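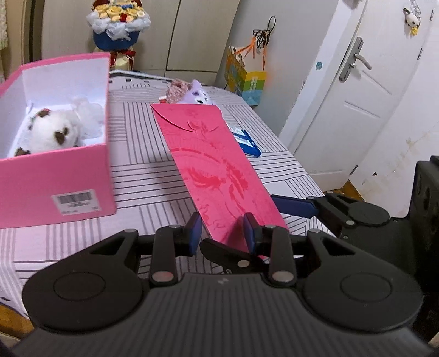

Der Kleister gehört morgens gekocht und auf keinen Fall am Abend vorher, stand mit Bleistift neben meinem letzten Eintrag, und ob ich denn die Stärke überhaupt lange genug habe quellen lassen, eine Stunde sei bei der groben Sorte viel zu wenig.

Juni, kurz nach acht, Werkstatt noch kühl

Also gut, liebe Bleistiftstimme, ich habe mir das zu Herzen genommen. Ich gebe zu, dass ich beim Kleister bequem geworden bin. Man kocht ihn abends nebenher, während die Pressen zugedreht werden, stellt ihn zugedeckt auf die Fensterbank und findet am nächsten Tag diesen festen Pudding vor, den man dann zweimal durchs Sieb streichen muss, und wenn man Pech hat, sind trotzdem noch Körnchen drin, die man im Japanpapier fühlt, sobald es getrocknet ist. Heute deshalb alles frisch. Die Stärke hat seit gestern Nachmittag in kaltem Wasser gestanden, und gekocht habe ich sie erst, als der Tee schon fertig war.

Angesetzt: 80 g Weizenstärke auf 400 ml Wasser, destilliert, aus dem neuen Kanister. Unter Rühren langsam hoch, bis die Masse glasig wurde und am Löffel zog, dann kleine Flamme und weitergerührt, bis mir der Arm lahm war. Ich weiß, dass im Schrank das elektrische Rührgerät steht. Ich mag es aber nicht, es schlägt Luft hinein, und die Bläschen sehe ich später beim Kaschieren wieder. Zum Abkühlen habe ich den Topf in kaltes Wasser gestellt und dabei immer wieder umgerührt, damit sich keine Haut bildet. Danach ging er durch das Rosshaarsieb, und ich muss schon sagen, er wurde wunderbar, weich und gleichmäßig wie Handcreme. Die Randbemerkung hatte recht, ich schreibe es ausdrücklich hin!

Zum Kontobuch Terkov, das ja der eigentliche Grund für den ganzen Aufwand ist: Der Block hat 1164 Blatt, so jedenfalls die Foliierung, die aber im hinteren Drittel einmal springt, weshalb ich die Zahl vorerst mit Bleistift in die Akte gesetzt habe. Gewogen ohne Decke 2830 g. Die ersten Lagen sind am Falz durchgerieben, vermutlich vom vielen Aufschlagen, und der Rücken war schon einmal überklebt, mit einem warmen Leim, der inzwischen braun und glashart ist und beim Biegen splittert. Mit Feuchtigkeit allein geht er nicht herunter. Mit einer Kompresse aus unserem Kleister, dick aufgetragen und mit Folie abgedeckt, wird er nach einer guten halben Stunde so weich, dass ich ihn mit dem Beinspatel abschieben kann, immer von der Mitte zum Kopf und dann von der Mitte zum Schwanz. Wer das übernimmt, während ich bei den Decken bin: bitte wirklich nur kleine Felder, und die Ränder der Kompresse im Auge behalten! An der dritten Lage ist mir die Nässe ein Stückchen in den Falz gelaufen. Passiert ist nichts, die Eisengallustinte sitzt dort weit genug vom Bund entfernt, aber der Schreck hat mir den Vormittagskaffee verdorben.

Zum Japanpapier noch ein paar Worte, weil die Lieferung von Ultbridge gekommen ist und ich mich durch die ganze Mappe gefühlt habe. Das dünne ist schön lang in der Faser und reißt genau so federig, wie man es für Falze haben will. Ich ziehe die Streifen mit dem feuchten Pinsel am Lineal vor und reiße sie dann mit beiden Händen auseinander, dann bleiben die Fransen stehen. Das mittlere kam mir steifer vor als die vorige Partie, und der Ton geht ein wenig ins Gelbliche, was mir bei diesem Buch sehr gelegen kommt, bei den hellen Karten aus der Sammlung Fuentealba aber sicher auffallen würde. Für die Karten also den alten Rest aufheben und nicht für Vorsätze verbrauchen, so verlockend er oben im Fach liegt.

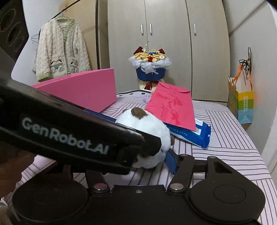

Beim Beschweren der geflickten Falze habe ich diesmal mit den kleinen Bleisäckchen gearbeitet, bis zu 300 g je Stelle und darüber hinaus lieber nichts. Mit den großen Gewichten drückt sich das Vlies ins Papier, und man sieht hinterher die Struktur, wenn das Licht flach kommt. Die Reihenfolge von unten nach oben, fürs Protokoll und für mein eigenes schlechtes Gedächtnis: Löschkarton, Vlies, Blatt, Vlies, Löschkarton, Glasplatte, Säckchen. Nach zehn Minuten den Löschkarton wechseln, danach noch einmal, und dann über Mittag in Ruhe lassen. Ich habe früher viel zu oft nachgeschaut und damit jedes Mal die Wellen wieder eingeladen, die ich gerade loswerden wollte.

Ein Versuch nebenbei, der mich beschäftigt: Auf einem Streifen Abfallpapier habe ich frischen Kleister neben den von gestern gesetzt, jeweils einmal pur und einmal mit einem Schuss Methylcellulose. Beim Aufstreichen war der frische deutlich angenehmer, er zog sich ohne Streifen aus dem Pinsel. Mit Methylcellulose bleibt alles länger offen, und man kann das Japanpapier noch ein bisschen schieben, was bei den langen Falzen ein Segen ist. Wie es um die Klebkraft steht, kann ich noch nicht sagen, die Proben liegen beschriftet im flachen Schubfach unter dem Fenster und sollen dort erst richtig durchtrocknen. Bitte nicht daran zupfen, auch wenn es in den Fingern juckt.

Halb drei. Der Überzug für die Kassette macht mir noch Kopfzerbrechen. Das Leinen mit der Bezeichnung Kekside, von dem ich so geschwärmt habe, schlägt beim Anschmieren mit Kleister durch, man bekommt lauter kleine dunkle Punkte auf der Schauseite. Mit der Mischung aus Kleister und Dispersion, eher mager angesetzt, ging es besser, allerdings muss man flink sein und das Stück sofort anreiben, mit einem Bogen Silikonpapier dazwischen, sonst glänzt es. Ich möchte es morgen noch einmal an einem größeren Stück Graupappe probieren, Laufrichtung parallel zum Rücken, und die Gegenseite gleich mitkaschieren, damit der Deckel nicht zieht.

Noch zu erledigen: Stärke nachbestellen, die Dose ist fast leer. Das Rosshaarsieb hat am Rand eine lose Stelle, ich habe es mit Zwirn geheftet, es sollte aber jemand mit mehr Geduld ordentlich nachnähen. Der restliche Kleister steht im Kühlschrank im Glas mit dem blauen Deckel und hält noch bis morgen, für die Rückenkompressen ist er allemal gut. Stärke für den nächsten Ansatz ist schon eingeweicht, die Schüssel steht neben der Spüle, bitte nicht ausgießen.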